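Forums > Workshop Builds > Motion and Drives

Chain drive stalls when I add a second bin
9 August 2025, posted by Otetti

I'm building a small parts sorter in a shared workshop. Blue plastic bins, metal rail and chain up the middle. With one bin on the drive it runs fine. With 2 it stalls on every start. The motor driver is set to 2000 steps per second. Is the motor too small?

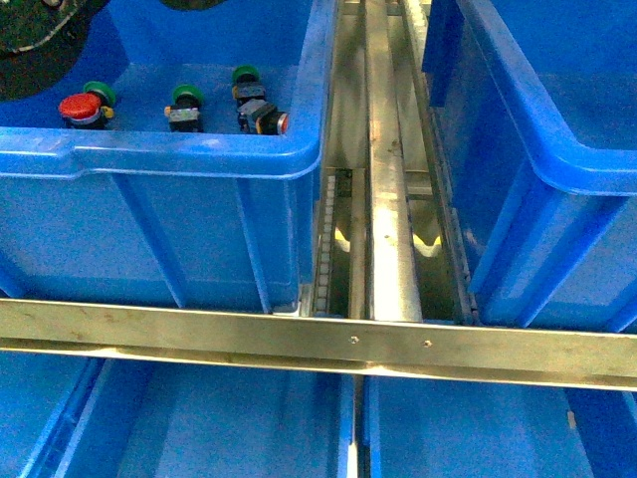 Nudach
Try a slower start before buying a motor. Begin at 300 steps per second and ramp up over 40 steps. Steppers lose torque as they speed up, and you are asking for full speed from a standstill.

Wultavero
Mine did that in July. Chain was too tight. Loosen it a little and turn it by hand with the power off.

Related
Wiring push buttons to a motor driver
How much slack in a small chain?
Stepper hums but won't turn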